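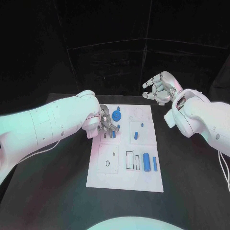
Figure 1. Board with blue parts, dark grey tabletop and black curtain.

Surface Colour and Lighting in Shared Workrooms
Group members: Shanti Joshi, Xinyi Jiang, Satish Mathur
Supervisor: Neelam Kashyap

1. Background

Shared workrooms are used for many kinds of close work, such as sewing, model building, marking and small repairs. Most are fitted out with whatever furniture is left over from other rooms. The colour of the tabletop and the wall behind it gets little attention, although both affect how easily small items can be found and how tired people's eyes feel by the end of a session.

Our report looks at the workroom at the Riratgate campus and the craft room at the Vutville community centre. We wanted to know which surface colours users prefer and whether better lighting makes up for a poor choice of surface.

2. Method

We measured light levels at the centre of each table with a Wieser light meter, once in the morning and once after dark. Blinds were closed for the second reading.

We then asked 19 regular users to fill out a short survey. It covered glare, eye strain, lost items and which table they would pick if the whole room was free. Jyoti Negi, who runs the sewing class at Vutville, handed out the forms there and collected them for us. Users at Riratgate filled theirs out online.

Each person also did a simple sorting task with mixed buttons on a white surface and again on a dark grey one. They did not get a practice round. The order was swapped for every second person.

3. Results

Light levels were higher at Riratgate, with nearly 600 lux on the brightest table. Vutville was dimmer in both readings, and the tables along the back wall were the worst. The ceiling lights there sit behind the person working, so the user's own shadow falls on the work.

Most people sorted light and bright buttons faster on the dark grey surface. Black and navy buttons were slower on it, and two people missed some altogether. On white, the dark buttons were easy to find but several users complained of glare, mainly at Riratgate.

In the survey, glare was mentioned more often than low light. Users who wore glasses were more likely to choose a dark table. Older users at Vutville wanted a desk lamp more than a different tabletop.

Backgrounds made less difference than we expected. A plain dark wall or curtain was described as restful by some people and gloomy by others. Patterned curtains were disliked at both sites.

4. Problems

The two rooms have different ceiling lights, so we could not separate the effect of the room from the effect of the table. We planned to include the Dedetberg library as a third site, but its workroom was closed for painting during December. The button task is also easier than most of the work people do in these rooms.

5. Recommendations

Keep at least one light and one dark table in each room. A loose mat in the opposite colour would do the same job for less money.

Use a matte finish. The glossy white tables at Riratgate caused most of the glare complaints.

At Vutville, move the back tables forward so the ceiling lights are in front of the user, and add 3 clamp lamps.

Further testing should use thread, screws and printed paper as well as buttons. Satish has kept the survey form and the blank results sheet for any group that takes this up next term.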